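December

Up before six because the radiator in the hall was knocking again. I bled it with the key and got a cupful of brown water out of it, then it knocked a bit more and quit. Wrote the date on the masking tape next to the valve so I can see how long it lasts this time. The last one on there is from October.

Oatmeal, coffee, the end of the blackberry jam. I rinsed the jar and put it with the others under the sink. There are too many jars under the sink now and I have to do something about them, but they are good jars.

Gray all morning with a little sleet. Lionel Kettle called at about eight to ask if I still had his socket set. I do. He said there was no hurry and then asked when he could have it. I told him I'd be driving past Barnach later in the week and would leave it in the porch. He also wanted to know what I'm bringing to supper on the 18th, and I said vegetables and a fruit salad, which was the first time I'd thought about it. He said Imogen Stockdale is doing the meat and that she has bought a thermometer. There was trouble last year with the middle of the roast.

Went out to the market after that. Munther Azar had his stand set up under the overhang by the bank instead of the usual corner, on account of the sleet I suppose, and it took me a while to find him. He has citrus in. He says the small ones are better than they were two weeks ago and the big ones are about the same. I bought from him and then from the woman across the way who has greens, and I paid too much for the greens. I had meant to get parsnips. Forgot them completely and only remembered at the traffic light.

The car is making the sound again when it's cold. It goes away after the second mile. Mileage at the pump was something ending in 1121, which I noticed because that's the old house number on Blackburn Road. Put in half a tank.

Back home I put the kettle on and read the mail. Water bill, a seed catalog, a card from Anneliese Reinholz with a long note in it. Her knee is healing and she's been told to walk on it every day, so she goes up and down the corridor in her building. She says she did 3000 steps in one day and then couldn't get off the couch. She wants the recipe for the braised greens and I'll have to work out what I do, since I've never measured any of it. I answered on the back of a plain card and it ran over onto a second one.

Then the bedroom. I wanted it in order by noon and it was a good deal later than that before I could say it was.
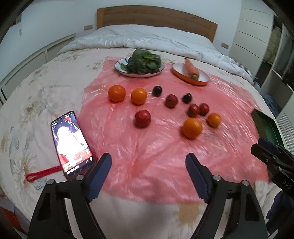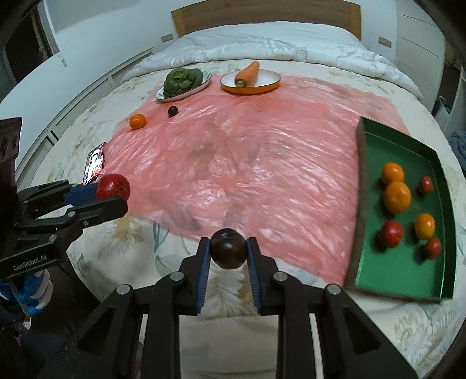
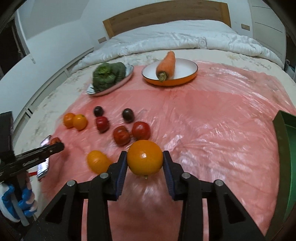
I have been going back and forth about the flowered bedspread since I got it out of the cedar chest. It was my aunt's, and for years I thought it was too pale for any use and kept the brown one on. Now I like it. The big washed-out flowers go with the light wood of the headboard, and the brown one never went with anything. It will need to be washed by hand or taken to Jinetti, the cleaner's on the corner, and I don't trust the tub with something that size. The pink plastic is thin stuff, all crinkles, and it throws the light around so that the fruit on it looks brighter than it did in the bag. I thought the plums had come up a deep purple-red, and the orange dish makes the carrot look like part of the set. I'd like to find more of those dishes. They came from a yard sale and the woman said there had been a whole service once, with a gravy boat, and her brother took it to Ohio.

The white comforter needs a cover. It slides off the end at night and I wake up at three with cold feet. I have been saying this since last winter. Niltia had them marked down in the flyer but only in the size below, and I measured twice to be sure the size below wouldn't do. It wouldn't. I could sew two flat sheets together and put snaps along the bottom, and I have the snaps somewhere, in the cookie tin or else in the drawer with the batteries.

Lunch was a cheese sandwich, standing up. Then I moved the pots from the low cupboard to the one beside the stove, where they should have been from the start, and put the baking pans down where the pots were. The big roasting pan doesn't fit anywhere. It went on top of the refrigerator, and the refrigerator hums against it, so I put a folded dish towel under it. Threw out the colander with the broken foot. Kept the lid that doesn't belong to anything.

Sorin Pop came by at two to look at the kitchen faucet. He had the right washer in his coat pocket. He wouldn't take any money and I gave him coffee and the end of the nut roll. He says the shut-off valve under the sink is stiff and I should turn it all the way and back again every month or two or it will seize. I turned it while he was standing there. He also says the jars are a hazard. He took six of them home for his wife, who does pickles, so that is some progress.

He told me his son has found work at last, nights at the bakery warehouse, and that the house is strange now with somebody sleeping in it all day. They've had to stop using the back stairs. He asked what I was going to do with the greens and I said braise them, and he said his mother used to cut the stems off and cook those first with vinegar. I've always thrown stems and leaves in together. I'm going to try it his way with half of them and see. If it's better I'll have to write to Anneliese again.

Wrote out the menu after he left, mostly to get it off my mind:

Braised greens, stems first
Carrots, roasted, with the caraway
Fruit salad, made the same day
Bread from the freezer
The good mustard, for Imogen's roast

The fruit salad is the part that worries me. Apples go brown and the plums get soft and turn everything pink. Last time I cut it up the night before and by supper it was soup. I'll do the oranges in the morning, take all the white off, and leave the apples until I have my coat on. Lemon over the top. I don't put sugar in it, and Lionel will ask for sugar, so the bowl had better go on the table with a spoon in it and he can do what he wants. One carrot isn't going to feed a table either, so I need another bag, plus the parsnips I forgot.

Walked to the post office before it closed, with the card for Anneliese. The sleet had stopped but the steps on the hill side were slick and I went the long way around by the school. They have paper snowflakes up in all the windows of the lower floor. One of the stamps I had was an old one and the clerk had to look up what it was worth. It was worth less than I'd hoped. I bought a sheet of 100 from her, the plain flag kind, which ought to see me through next year and maybe the one after.

Home by half past four and nearly dark. I turned the porch light on and found it was out, so I changed the bulb, and in the box with the bulbs I found the snaps. There are fewer than I remembered. Enough for a comforter if I space them wide.

Imogen called during supper. She wanted to know how many people I thought were coming and I said she'd have a better idea of that than I would. She's nervous about the thermometer. It has a wire, and you close the oven door on the wire, and she doesn't believe that can be right. I said to read the booklet. She said the booklet was in very small print. I offered to come an hour early on the day and read it to her, and she said yes to that faster than I expected, so now I have to do the apples an hour earlier too. Or take them whole and cut them up in her kitchen. That's better. Bring own knife, hers are terrible.

Supper was soup from the freezer, unlabeled. I thought it was lentil and it was split pea. Labeled the other two containers from that batch while I had the marker out.

Put a load of towels in at seven. Looked through the seed catalog while it ran and turned down the corner on the pole beans and a small yellow squash. It's too early to order and I know that, but last spring I waited and the beans were gone. The peas I can get at the hardware store. I'd like to put something along the back fence where the lilac came out, and I keep changing my mind about what. Anneliese would say currants. There's a page of currants and they cost more than I'd spend on a bush that might not take.

Towels are in the dryer now. The faucet isn't dripping. Radiator has been quiet since this morning, and the bedroom is warmer than the kitchen for once. I've put Lionel's socket set by the front door with my keys on top so that I can't leave without it. Need to remember: parsnips, carrots, lemon, call Jinetti's about the bedspread and ask how long they keep it, and find out if they close early the week of the holiday.

Brown one goes back on the bed while the other is out. Extra socks tonight.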